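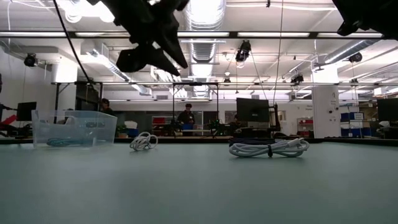
Ranger ses câbles une bonne fois pour toutes

Publié le 15 juillet 2011

J'adore ce genre de bricolage du dimanche : ça ne coûte presque rien, ça prend une après-midi et on en profite pendant des années ! Quand j'ai vidé le tiroir du bas de mon bureau, j'en ai sorti 13 câbles, dont plusieurs que je croyais perdus depuis le déménagement (et que j'avais rachetés, évidemment). Voici la méthode que j'utilise depuis, étape par étape.

Ce qu'il vous faut

Un bac en plastique transparent, des petits liens ou des attaches velcro, un rouleau de ruban de masquage, un feutre fin qui ne bave pas. Mes attaches sont des Sterken, mais celles du supermarché iront très bien.

Étape 1 : tout sortir et trier

Videz tout sur une grande table, sans rien laisser au fond du tiroir. Faites ensuite des tas par usage : alimentation, vidéo, son, réseau, USB. Les chargeurs vont avec leur appareil dès que vous savez lequel c'est. Pour les autres, lisez l'étiquette du bloc : la tension de sortie (en volts) doit être la même que celle demandée par l'appareil, et l'intensité au moins égale. Attention aussi à la polarité du connecteur rond, elle est dessinée en tout petit !

Étape 2 : vérifier l'état

Passez chaque câble entre les doigts sur toute sa longueur. Une gaine fendue, une fiche qui bouge, un fil dénudé : direction la déchetterie ou le bac de collecte du magasin, et jamais la poubelle ordinaire. Pour les doublons, j'en garde 2 de chaque sorte et je donne le reste.

Étape 3 : enrouler sans vriller

C'est l'étape que je préfère. Si vous enroulez toujours dans le même sens autour du coude, le câble se tord et finit par faire des nœuds. La bonne technique, c'est d'alterner : une boucle normale par-dessus, puis une boucle retournée par-dessous, en faisant pivoter le câble entre le pouce et l'index. Les premières fois on s'emmêle un peu - moi j'ai pesté pendant un bon quart d'heure - et puis la main comprend toute seule.
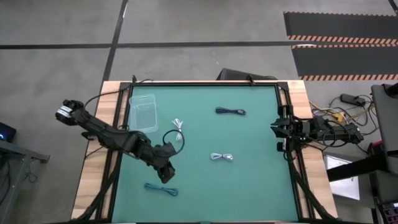
Gardez des boucles larges, surtout pour les câbles épais, et laissez dépasser les fiches pour les reconnaître d'un coup d'œil. On serre l'attache au milieu, juste assez pour que ça tienne. Si la gaine se pince, c'est trop !

Étape 4 : étiqueter

Un morceau de ruban plié en drapeau près de la fiche, avec le nom de l'appareil et la longueur. J'écris par exemple « routeur Eltell, 2 m ». Pensez à noter la même chose des deux côtés pour les câbles longs, c'est un vrai bonheur quand on est à quatre pattes derrière un meuble.
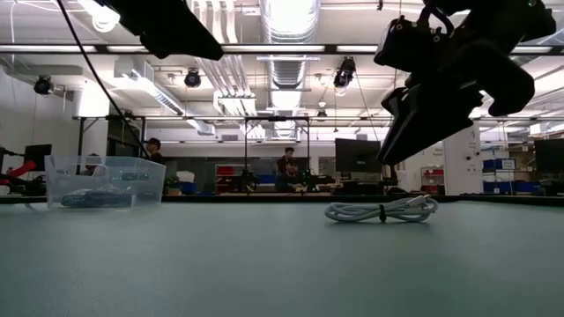 Étape 5 : mettre en bac

Les câbles lourds au fond, les petits au-dessus, et un bac par famille si vous en avez beaucoup. Évitez le grenier et le dessus du radiateur : la chaleur durcit les gaines. Chez moi, le bac vit sur l'étagère de l'entrée, à portée de main.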